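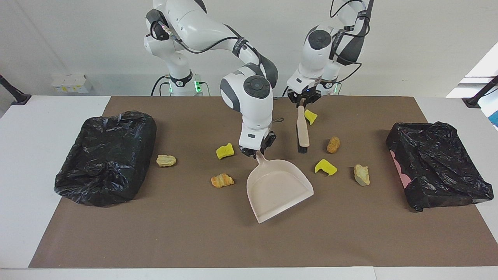 **Progress report to the Nallier Fund, October 4, 2024**
Project: Trelell two-arm tidying work
Prepared by: Normunds Siliņa

The open day at the Girnadska site took place in August, as set out in the work plan. We had 195 visitors against 74 at the previous one. Most came in groups from local schools and from Rantala, our testing partner.

The main demonstration was table clearing. One arm holds a dustpan and the other a hand brush, and the task is to sweep mixed debris off a paper mat and into lined bins at either side. Sponge pieces and food-like items are used so that the system has to deal with different shapes. Visitors could stand along the front and ask the operators questions between runs.

**Spending.** The event cost $1,554, mostly bus hire and printing. Of this, $445 was for bus hire that had not been budgeted. We have moved that amount from the travel line and ask the fund to confirm the change.

**Feedback.** Written comments were mainly positive. Several people found the arms slow. Others could not hear the talk from the back, and we will rent a speaker next time. Two teachers asked for a version of the talk for younger students.

**Next period**
- Repeat the sweeping task with smaller debris
- Agree on a date with Rantala for the second round of tests
- Send the revised talk to both schools

The equipment list is unchanged from the last report.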